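October, bench notes, Toivonen hall panels
Open 8:40, closed up a bit after 5

Still on the aluminum test pieces for the Toivonen transfer hall. The artist's scans came in again last night, third version. Paavo says they are final. They were final last time too, so I have kept the old set on the drive and labeled it.

Color first. The reds came off the transfer press duller than the proof, same as last round. Golby's sheet says their coating holds the full range if you stick to the listed press time. I stuck to it. Three coupons, one press cycle each, all dull in the same direction. Their support person told Kartini it must be our profile. Maybe it is, but we built the profile from their own target file, and I would like to see one panel they have hung in a bay with daylight on it before I take any more advice.

Coupon 2 is the least bad. Kartini likes it. I think she likes it because it was under the warm lamp when she came in. We moved it to the north window and she went quiet.

Size next. Drawing says 2,447 mm for the long side of bay 3. Spyros went out with the steel tape and got the same at the top, short at the bottom. The opening is not square. I asked whether he measured to the tile or to the bead of sealant and he is going back to check. Until he does I am cutting nothing. Truketia's installer wants to "take it up in the brackets," and the brackets have slots, fine, but slots don't fix a corner that leans. If the image has a horizon in it (it does) everyone waiting for a bus will see it run downhill.

Nives set up the sight line check for bay 3 on her machine. Her claim is that a person coming off the stairs reads the whole image at once. I don't believe it. Her model has no columns in it yet and no people, and the hall is mostly columns and people.
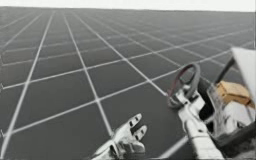
Gray floor and grid lines, plain white behind.

Asked her to put the columns in and drop the eye height before anyone shows a view to the agency. She agreed about the columns. We argued over the eye height.

Anti-graffiti coat. Tried the Zakuritz clear on the back half of coupon 1. Marker wiped off with their remover, leaving a faint ghost under raked light. Second pass took the ghost and some of the gloss with it. The brochure promises a lot of cleanings with no change. I got a change at two. Aino thinks I rubbed too hard. The cleaning crew at a bus station will rub harder than I do. Repeat tomorrow with a fresh cloth and let her do the rubbing.

Money, so that it is written down somewhere: quote for the replacement blanks is 2,763 with freight, against a budget line that was already spent on the first blanks. Paavo says the agency will cover it if the artist changed the files. Get that in an email.

To do
Spyros: bottom edge of bay 3, to the tile, both corners
Me: new press run, longer time, ignore the sheet
Nives: columns
Kartini: ask Golby for the batch number on our coating, again
Aino: cloth test

Coupons are in the flat drawer, face up, paper between. Please do not stack anything on them.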